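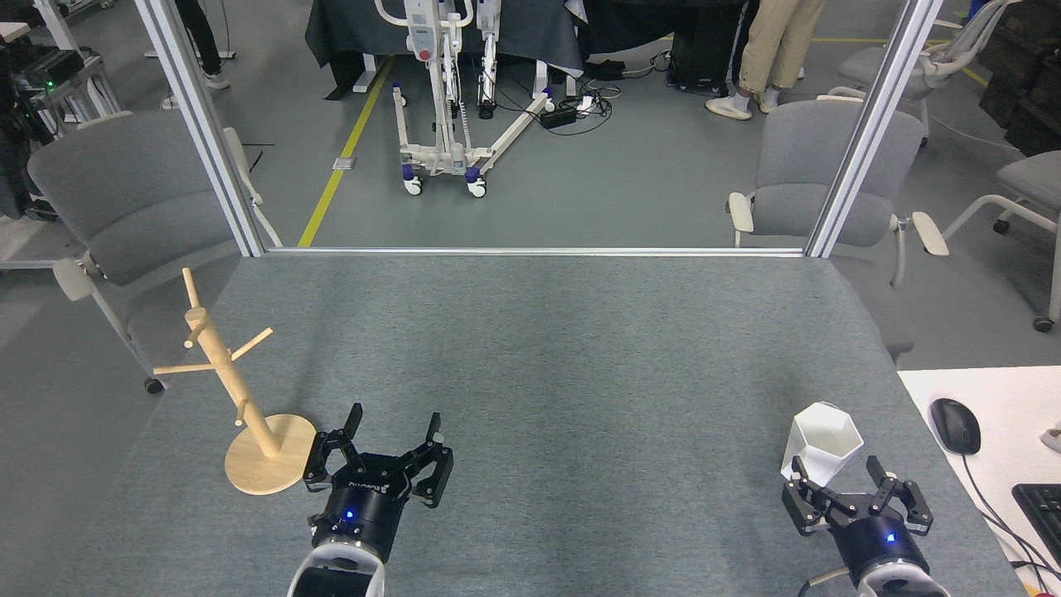

Abierto de Halledbridge

El Abierto de Halledbridge es un torneo anual de bowls en pista cubierta que se disputa en la localidad de Halledbridge durante el mes de febrero. Reúne a jugadores individuales y a parejas, en cuadros masculino, femenino y mixto, y forma parte del calendario regional de invierno. Por motivos de patrocinio, su nombre comercial es Abierto Rakeo. La sede es el Pabellón Kusuma, un recinto deportivo situado al lado del antiguo green exterior del club local.

El torneo es conocido sobre todo por su formato corto en sets y por la rivalidad entre los jugadores de Halledbridge y los de Hustley, la población vecina, cuyo club organiza una competición parecida al aire libre en los meses de verano.

Índice
Historia
Sede
Formato de competición
Reglas particulares
Clasificación y puntos
Trofeo
Patrocinio
Público y retransmisión
Relación con el Torneo de Hustley
Véase también

Historia

El origen del Abierto está en los encuentros amistosos que el club de Halledbridge organizaba para sus socios cuando el green exterior quedaba cerrado por las heladas. Estos encuentros se jugaban en una sala municipal, sobre alfombras que se extendían por la mañana y se recogían por la noche. La superficie no era del todo regular y los jugadores visitantes se quejaban con frecuencia de que las bolas se frenaban en las juntas.

Con la apertura del pabellón actual, la reunión de invierno pasó a ser un torneo con inscripción abierta. En las primeras ediciones solamente existía el cuadro individual, en el cual hombres y mujeres competían juntos. Después se separaron los cuadros y se añadió la prueba de parejas. El cuadro mixto es el más reciente, y durante dos ediciones tuvo carácter de exhibición antes de ser incorporado al programa oficial.

El torneo no se celebró en una ocasión a causa de las obras de sustitución de la cubierta del pabellón. La organización estudió trasladarlo a Hustley, pero el club vecino no disponía entonces de pistas interiores con la longitud necesaria. Los campeones del año anterior conservaron el título hasta la edición siguiente, y en el palmarés oficial esa temporada figura sin ganador.

Sede

El Pabellón Kusuma tiene cuatro pistas paralelas. Durante las rondas iniciales se utilizan todas al mismo tiempo, mientras que a partir de las semifinales se juega en una sola pista central, con gradas portátiles a los dos lados. En esta disposición, el aforo sentado es de 500 espectadores por sesión.

La superficie es una moqueta de tejido corto, tensada sobre una base de espuma. Se considera una pista rápida en comparación con otras de la región: la bola necesita menos impulso para llegar a la cabeza, y la curva que describe es más amplia. Los jugadores acostumbrados a la hierba suelen lanzar demasiado largo en sus primeros partidos. Por esta razón, el reglamento concede a cada participante un tiempo de entrenamiento en la pista asignada, que se puede usar la tarde anterior al debut.

La temperatura de la sala es objeto de discusión en casi todas las ediciones. La calefacción se apaga durante los partidos para evitar corrientes de aire, y en las sesiones de mañana es habitual que los jugadores calienten las manos entre un lanzamiento y otro. El reglamento permite el uso de guantes, siempre que se comunique al árbitro antes de comenzar.

Formato de competición

Los partidos individuales se disputan a dos sets. Cada set consta de un número fijo de juegos, denominados ends, y lo gana quien suma más tiros al finalizar el último. Si cada jugador gana un set, el encuentro se decide en un desempate de tres ends, en el cual no se cuentan los tiros sino los ends ganados. Un set puede terminar empatado; en tal caso, se concede medio set a cada lado.

En la prueba de parejas se mantiene la misma estructura. Cada jugador lanza sus bolas de forma alterna con su rival directo, y los miembros de la pareja se reparten los papeles de abridor y capitán, o skip. El orden de lanzamiento se entrega por escrito al árbitro y no puede cambiarse durante un set, aunque sí entre un set y el siguiente.

El cuadro principal se completa con los jugadores procedentes de la fase previa, la cual se juega durante el fin de semana anterior en el mismo pabellón. Los cabezas de serie no pueden enfrentarse entre sí en la primera ronda. El sorteo es público y se realiza en la cafetería del club, una vez cerrada la fase previa.

Reglas particulares

El Abierto sigue en lo fundamental las normas generales del bowls en pista cubierta, con algunas diferencias propias:

Tiempo de lanzamiento. Cada jugador dispone de un tiempo limitado desde que la bola del adversario queda inmóvil. La primera infracción se sanciona con una advertencia y la segunda con la pérdida de la bola.

Visita a la cabeza. Se autoriza a caminar hasta la cabeza para observar la posición de las bolas una sola vez por end en individuales. En parejas, el capitán permanece junto a la cabeza y solo se desplaza para lanzar.

End muerto. Si la bola pequeña, llamada jack, sale de los límites de la pista, no se repite el end. El árbitro la coloca sobre un punto marcado y el juego continúa.

Medición. Las distancias dudosas se miden únicamente cuando todas las bolas han sido lanzadas. Los jugadores deben apartarse de la cabeza mientras el árbitro trabaja, y su decisión no admite recurso.

La regla del end muerto ha sido la más discutida. Sus partidarios señalan que evita los partidos excesivamente largos. Los críticos consideran que reduce el valor de los lanzamientos fuertes, con los cuales un jugador en desventaja podía antes anular un end desfavorable. Una propuesta para volver a la repetición fue presentada por varios clubes visitantes y rechazada en la reunión técnica previa al torneo.

Clasificación y puntos

El Abierto otorga puntos para la clasificación regional de invierno. El vencedor individual recibe 2.000 puntos, que es la cantidad máxima prevista para una prueba de esta categoría. El finalista, los semifinalistas y los eliminados en rondas anteriores reciben cantidades decrecientes. Los puntos de la prueba de parejas se anotan en una clasificación distinta y no pueden sumarse a los individuales.

Los jugadores que superan la fase previa conservan los puntos obtenidos en ella, incluso cuando pierden en su primer partido del cuadro principal. En cambio, los que reciben una invitación de la organización solamente puntúan a partir de la segunda ronda. El cuadro mixto no concede puntos.

Trofeo

El trofeo individual es una copa de plata con dos asas, montada sobre una base de nogal. En la base hay pequeñas placas con los nombres de los campeones; cuando el espacio se agotó, se añadió un segundo anillo de madera debajo del primero. El ganador guarda la copa durante once meses y está obligado a devolverla limpia antes del sorteo de la edición siguiente.

Las parejas reciben dos bandejas idénticas, que quedan en su propiedad. El cuadro mixto tuvo al principio un diploma y posee ahora su propio trofeo, una figura de bronce que representa una bola en el momento de caer hacia el lado de su peso.

Existe además un premio menor para el mejor lanzamiento del torneo. Lo eligen los árbitros por votación, y no ha recaído necesariamente en jugadores que llegaran a las rondas finales.

Patrocinio

La empresa Rakeo, fabricante de calzado de suela lisa y de bolsas para bolas, es el patrocinador principal. El acuerdo incluye el nombre del torneo, los paneles laterales de la pista central y la ropa de los árbitros. La renovación del contrato fue anunciada el 30 de agosto de 2024, junto con el compromiso de mantener gratuita la inscripción de los jugadores juveniles.

El acuerdo no afecta a la denominación del pabellón, que tiene su propio contrato. En los documentos de la clasificación regional, la prueba aparece sin ninguna marca comercial, con el nombre de Abierto de Halledbridge.

Público y retransmisión

La mayor asistencia registrada en una edición es de 3.272 espectadores, sumadas todas las sesiones de pago. La fase previa es de entrada libre y no se incluye en este cálculo. Las entradas para la jornada final se ponen a la venta por separado, y los socios del club de Halledbridge tienen preferencia durante los primeros días.

Los partidos de la pista central se retransmiten por internet con comentarios. Una cámara fija colocada encima de la cabeza permite seguir la posición de las bolas, aunque la imagen no puede ser utilizada por el árbitro como ayuda para la medición. Los encuentros de las otras pistas se siguen mediante el marcador en línea, que se actualiza al final de cada end.

Se pide al público guardar silencio desde que el jugador pisa la esterilla hasta que suelta la bola. Los aplausos durante el recorrido de la bola están permitidos y son tradicionales en las sesiones de noche.

Relación con el Torneo de Hustley

El Torneo de Hustley se juega sobre hierba natural y tiene un formato más largo, sin sets, en el que gana el primer jugador que alcanza la puntuación establecida. Los dos clubes comparten una parte de los árbitros y coordinan sus fechas de inscripción.

Al jugador con mejores resultados combinados en ambas competiciones se le entrega una placa conmemorativa. Para poder optar a ella es preciso haber participado en los dos cuadros individuales dentro del mismo año natural. Si hay empate, prevalece el resultado obtenido en Hustley, por ser el torneo más antiguo.

Véase también

Bowls en pista cubierta
Torneo de Hustley
Pabellón Kusuma
Clasificación regional de invierno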